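사무실 바닥 청소 이야기, 발표자 노트

(시작 전에 물 한 모금. 첫 슬라이드는 제목만 떠 있음. 바로 말 시작.)

여러분, 오늘 아침에 출근해서 의자를 빼면서 바닥 보신 분 계신가요? 손 한번 들어 주세요. (기다린다. 보통 두세 분쯤 드신다.) 네, 좋습니다! 저는 바닥을 정말 좋아하는 사람입니다. 오늘 14분 동안 제가 제일 좋아하는 도구, 쓰레받기와 빗자루 이야기를 신나게 해 보겠습니다.

저희 사무실은 Ilside 건물 2층에 있습니다. 방은 크지 않은데 의자가 많고, 선이 많고, 정수기도 들어와 있어요. 처음 이사 왔을 때는 청소기 하나면 다 될 줄 알았습니다. 그런데 막상 써 보니까 꺼내고, 콘센트 찾고, 선 풀고, 의자 다리에 걸리고... 과자 부스러기 몇 개 때문에 이걸 매번 하자니 점점 손이 안 가더라고요. 그러다가 그냥 작은 쓰레받기 세트를 하나 들여놨는데, 와, 그날부터 바닥이 달라졌습니다.

(슬라이드 넘김. 제목: "꺼내는 데 몇 걸음?")

첫 번째로 말씀드리고 싶은 건 거리입니다. 청소 도구가 창고 안쪽에 있으면 다들 안 써요. 저도 안 씁니다! 앉은 자리에서 보이는 곳, 일어나서 몇 걸음이면 닿는 곳에 두세요. 저희는 처음에 문 뒤에 걸어 뒀다가, 문이 늘 열려 있어서 아무도 못 찾는 바람에 정수기 쪽 벽으로 옮겼습니다. 그랬더니 커피 흘린 사람이, 부스러기 떨어뜨린 사람이 그 자리에서 바로 치우기 시작했어요. 저는 이게 그렇게 뿌듯할 수가 없었습니다.

색도 한번 생각해 보세요. 회색 바닥에 회색 쓰레받기를 두면 눈에 안 들어옵니다. 갈색 마루에는 청록색 계열이 아주 잘 보여요. 예쁘기도 하고요. (여기서 웃으면 같이 웃고 넘어간다.)

(슬라이드 넘김. 제목: "마루 바닥은 방향이 있다")

이제 제가 제일 좋아하는 부분입니다. 마루는 판과 판 사이에 가는 이음매가 있잖아요. 먼지가 거기 앉습니다. 판을 가로질러 쓸면 솔이 이음매를 넘으면서 먼지를 다시 밀어 넣어요. 그래서 판이 뻗은 방향을 따라 길게, 천천히 쓸어 줍니다. 급하게 탁탁 치면 가벼운 먼지가 다 떠올라서 책상 위로 올라가요. 길게, 천천히, 바닥에 붙여서. (손으로 동작을 보여 준다. 마이크 조심.)

쓰레받기는 앞날을 바닥에 딱 붙이고 뒤쪽을 살짝 들어 주세요. 아주 조금이면 됩니다. 너무 세우면 앞날에 힘이 몰려서 마루가 긁히고, 너무 눕히면 담은 게 도로 흘러나옵니다. 마지막에 가는 먼지 줄이 남으면 쓰레받기를 한 뼘 뒤로 빼고 다시 쓸고, 또 빼고 다시 쓸고. 두 번이면 거의 사라집니다. 저는 이 줄이 없어지는 순간이 너무 좋아요!
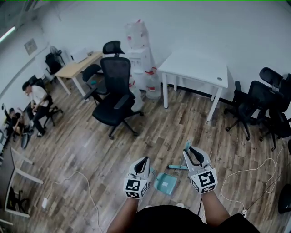

그리고 선입니다. 흰색 충전선, 전원선, 어디서 왔는지 모르는 연장선. 선이 바닥을 가로지르면 그 옆으로 머리카락과 먼지가 모여요. 쓸기 전에 선부터 집어서 의자 위나 책상 위로 올려 두세요. 플러그랑 커넥터도 같이요. 작은 커넥터는 쓸다 보면 쓰레받기에 쏙 들어가서 그대로 쓰레기통으로 갑니다. 저는 한 번 그렇게 노트북 어댑터를 버릴 뻔했고, Trotau 사무실 분들도 똑같은 이야기를 하셔서 한참 웃었습니다.

의자도 옮겨야 합니다. 바퀴 달린 의자는 그냥 밀면 되니까 제일 쉬운데, 정작 바퀴를 안 보시더라고요. 바퀴 축에 머리카락이 감기면 잘 안 구르고, 안 구르는 바퀴는 마루를 끌고 다닙니다. 다섯 갈래 다리라면 바퀴도 하나씩 다 돌려 보세요. 작은 가위하고 핀셋이면 충분합니다. 저희는 수요일 점심 지나고 이걸 하는데, 처음 했을 때 나온 뭉치를 보고 다들 소리를 질렀어요. (질문이 나오면: 기름은 안 칩니다. 먼지가 더 붙어요.)

(슬라이드 넘김. 제목: "물이 있는 자리")

정수기 앞은 따로 생각하셔야 합니다. 물이 한 방울씩 떨어지는 자리라서 먼지가 젖어 있을 때가 많아요. 젖은 먼지를 빗자루로 쓸면 솔에 떡이 지고, 바닥에는 회색 줄이 생깁니다. 먼저 마른걸레로 눌러서 물기를 빼고, 그다음에 쓸어 주세요. 순서만 바꿔도 훨씬 깨끗해집니다. 생수통을 바닥에 두신다면 통도 꼭 들어서 밑을 보시고요. 통 밑에 동그란 자국이 한번 남으면 잘 안 지워져요.

솔도 씻어 주세요. 미지근한 물에 주방 세제 한 방울, 흔들어서 헹구고 솔이 아래로 가게 걸어서 말립니다. 세워 두면 솔이 한쪽으로 누워 버려요. 한번 누운 솔은 잘 안 돌아옵니다. 저는 Jiketti에서 나온 3,000원짜리 세트를 쓰는데, 솔만 잘 말려 주니까 아직도 모양이 멀쩡합니다.

(시간 확인. 늦었으면 다음 단락은 건너뛰고 질문으로.)

Âu 팀에서 재미있는 걸 해 보셨대요. 퇴근 전에 타이머를 300초로 맞춰 놓고 각자 자기 의자 주변만 치우는 겁니다. 딱 그만큼만요. 남의 자리는 건드리지 않고, 타이머가 울리면 덜 끝났어도 그만둡니다. 저희도 따라 해 봤는데 생각보다 경쟁이 붙어요! 음악을 틀면 더 빨라지고요.

자, 그럼 이제 여러분 사무실 바닥 이야기를 듣고 싶습니다. 쓰레받기가 지금 어디에 있는지부터 말씀해 주세요.

(질문 시간. 첫 질문이 안 나오면 카펫 사무실 계시냐고 먼저 물어본다. 카펫용 솔은 가방 앞주머니에 있음.)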